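Skip to content
Home | News | Projects | Workshop | Join

Purkindale's shared workshop is teaching a robot arm to handle small wooden frames

Purkindale, May – Members of the Hevar shared workshop have begun a new robot build, and anyone who likes woodwork, wiring or just watching is welcome to come and see it.

The project is called Medina. It pairs a robot arm and a gripper with the sort of jobs our members do by hand every week: picking up a small glued frame, moving it, putting it back by a clamp. That sounds simple until you try to write it down for a machine! Thin sticks are light and slide easily, and a big clamp gets in the way of nearly everything.

Members have put in 631 hours so far, most of them on the table, the posts and the cabling. The build has cost £600 in parts on top of what the workshop already owned, and 20 people have had a hand in it – several had never used a spanner before. The control software, Culetti, was written by members and will be free for other workshops to use and change.

"We argued for a whole evening over where one bracket should go, and it was great fun," the Medina team said. "We want more people round the table, and we'd love to hear from anyone doing the same thing at home."

An open afternoon takes place on Sunday at the workshop, with room for 70 visitors. Entry is free.

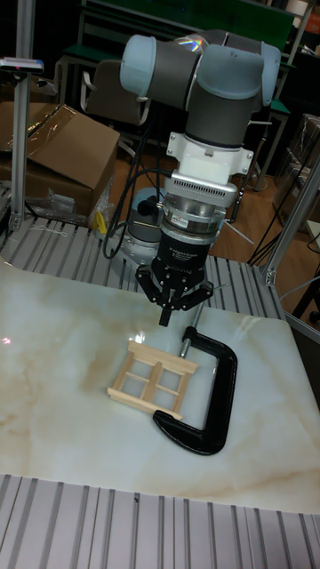
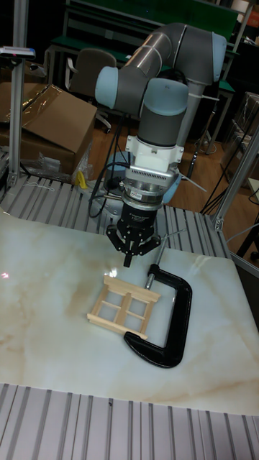
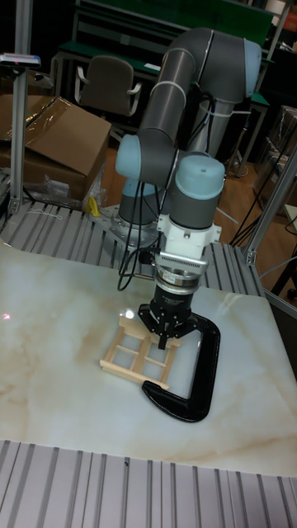 Medina's arm and gripper over a small wooden frame and a black C-clamp.

14 shares | 3 comments

Recent news
New lathe evenings for beginners
Culetti: notes on the first version
Timber swap returns to Purkindale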